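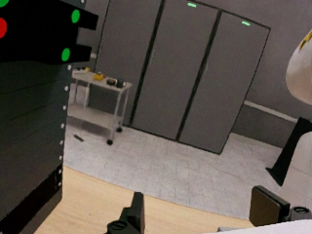
Sturer: Frequently Asked Questions

General
Installation
Control
Planning
Perception
Recording and replay
Licensing

General

What is Sturer?

Sturer is the control and planning software from Plindonow for arms that work on equipment racks. It takes a task file, plans the motions, sends them to the arm, and records what the arm and the cameras report. The same task file runs against the simulator and against hardware.

What are Montoya and Drirnbridge?

They are the two other programs you will see in the process list. Montoya is the perception service. It reads camera images and publishes the pose of the rack, the pose of each unit in it, and the state of the indicator lights. Drirnbridge passes messages between Sturer and the arm controller, or between Sturer and the simulator. Both are installed along with Sturer and share its version number.

Do I need a real arm to try it?

No. The simulator is part of the standard install and is what most people use for the first few weeks. Every tutorial can be completed in it.

Which tasks are included?

Reach to unit, press front panel, read lights, and approach and retreat. Pulling a unit out on its rails is in the development branch. It can be run in the simulator but the hardware driver will refuse it.

Installation

What are the minimum requirements?

A 64-bit Linux machine with four cores and 8 GB of memory. A graphics card is needed for rendered cameras. Planning alone runs without one.

The installer stops at "bridge not reachable." What should I do?

Drirnbridge listens on port 3410. Check that nothing else is using that port and that your firewall allows local connections to it. If you have to use another port, change it in both bridge.conf and sturer.conf, then restart both services. Changing only one of the two files gives the same error message.

Can I install Montoya on a separate computer?

Yes. Set perception_host in sturer.conf to the address of that computer. The clocks on the two machines must be synchronized. If they drift apart, Sturer will reject the poses as stale and the log will fill up with "pose too old" lines.

Can I keep two versions side by side?

Only in separate containers. The services use fixed names and a second copy will not start.

The simulator

Which scene opens by default?

The bench scene. It has an open-frame rack on a wooden table and a white arm mounted on a gray base block at the right side of the same table. The room has cabinets, a small cart, and a tiled floor. The planner treats the rack, the table, and the base block as obstacles from the start. Room furniture is drawn but is left out of collision checking unless you set collide_room to true.

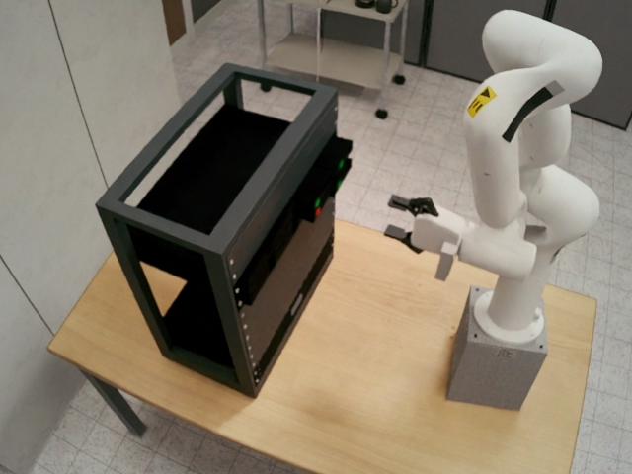
Page last changed: 11/4/21

Can I move the rack to another spot on the table?

Yes. Edit rack_pose in the scene file, or drag the rack in the scene editor and save. The task files give all targets in the rack frame, so they do not have to be edited when the rack moves. Run "sturer check-reach" afterward. It lists any target the arm can no longer get to.

How do I replace the rack with my own model?

Put the mesh in the models folder and write a rack description next to it. The description names each unit, gives its height in the rack, and marks which surfaces the gripper is allowed to touch. A surface that is not marked is an obstacle. The most common mistake is a mesh in millimeters loaded as meters, which puts the arm inside the rack and makes every plan fail at once.

Why does the rendered view look curved at the edges?

The scene cameras use a wide lens model. Montoya corrects for it before it estimates poses. If you feed the raw images to your own code, read the lens values from the camera file and correct them yourself.

Does the simulator run in real time?

With one camera it usually does. With three cameras it depends on the graphics card. Sturer uses simulated time throughout, so a slow simulator makes the run take longer and does not change the motion.

Control

What rate does the control loop run at?

1000 Hz for joint commands. The planner and the perception service run more slowly, and the controller fills in between the points they provide. If the loop misses its deadline five times in a row, the arm is held at its current position and an event is written to the log.

Do I need a real-time kernel?

For hardware, yes. For the simulator, no.

What control modes are there?

Joint position, tool position, and compliant tool. Compliant tool is meant for contact. The arm gives way along the direction you choose and holds its position in the others. The press task switches to this mode a short distance before contact and switches back when it retreats.

How do I set the contact force limit?

Use max_contact_force in the task file. The value applies to the whole task unless a step sets its own. Start low and raise it in small steps. Limits set on the arm controller itself always win over anything in the task file.

The arm stops short of the panel. Why?

There are three usual causes. The first is a safety margin larger than the remaining distance; look at approach_margin. The second is an old rack pose, which can be cleared with "sturer refresh-poses". The third is a wrong finger length in the gripper file. If you have changed fingers, enter the new length before doing anything else.

Can I stop a motion from my own script?

Call stop() on the session. The arm slows down along its planned path and then holds. This is a software stop and does not replace the emergency stop on the hardware.

Planning

Which planner is used?

A sampling planner finds a path and a second pass smooths it and sets the timing. You can turn the second pass off with smooth: false. Paths will then be longer and will look uneven, but this is sometimes useful for finding out which pass is causing a problem.

Why do I get a different path each time?

The planner uses random samples. Set planner_seed to a fixed number to get the same path on every run. A fixed seed does not help if the scene changes between runs, and a new rack pose from Montoya counts as a change.

Planning fails with "goal in collision." The goal looks clear to me.

Turn on the collision view. In most cases the gripper housing overlaps a rack rail at the goal, even though the fingers are clear. Try rotating the tool about its approach direction. If the goal is a contact goal, check that the panel surface is marked as touchable in the rack description.

Can the arm reach through the open sides of the rack?

It can if the opening is large enough for the gripper and the margin together. Open sides are kept open in the collision model. Versions before the October release filled them with a solid box, so anyone who worked around that should remove the extra clearance from their task files.

How do I limit the elbow?

Add an elbow_region to the arm section of the scene file. The planner will reject any path with the elbow outside it. Keep the region generous. A tight one makes planning slow and may leave no path at all.

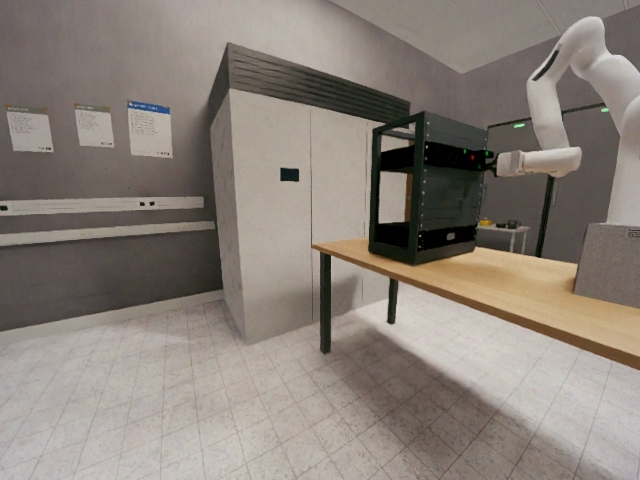

Perception

How does Montoya find the rack?

It matches the edges of the frame rails and the mounting holes on the posts to the rack model. It needs to see at least one full post. A post hidden behind the arm does not count, so take the first pose with the arm folded back.

Can it read the indicator lights?

Yes. For each unit you list the lights, their positions on the front face, and the colors they can show. Montoya then reports on, off, or unknown for each one. It does not interpret them. What a red light means is up to your task file.

A light is reported as unknown. What does that mean?

The position of the light is outside the image, or something is in front of it, or the color matched nothing in the list. The reason code is in the message. When the gripper is close to the front of a unit, "blocked" is normal, and the read-lights task retreats before it reads.

Are lights in the rest of the room picked up?

No. Only positions listed in the rack description are checked.

Will a model trained in the simulator work with real cameras?

Sometimes it works as is, more often it needs some real images mixed in. Vary lighting and materials when you render; the options are under randomize in the scene file.

Recording and replay

What does a recording contain?

Joint positions and commands, gripper state, the poses from Montoya, task events, and images from each camera you have turned on. Depth images are off by default.

How much disk space should I allow?

A batch of 1000 short runs with two cameras fills nearly one terabyte at the default image settings. Lowering the image rate saves the most space.

Can I replay a recording on hardware?

Replay of joint commands is available only in the simulator. On hardware, use "sturer rerun", which plans the same task again from the current state.

Why are some runs marked incomplete?

The run ended before the last task event was written. The data up to that point can be read. Use --skip-incomplete on export to leave those runs out.

Licensing

Is there a free license?

The simulator and planner are free for teaching and for noncommercial research. The hardware driver needs a paid license for each arm.

Does the license check need a network connection?

Only at activation. After that the license file is read from disk.

Where do I report a bug?

Use the tracker linked from your Plindonow account page. Attach the log, the scene file, and the task file. Please include the output of "sturer version --all" as well.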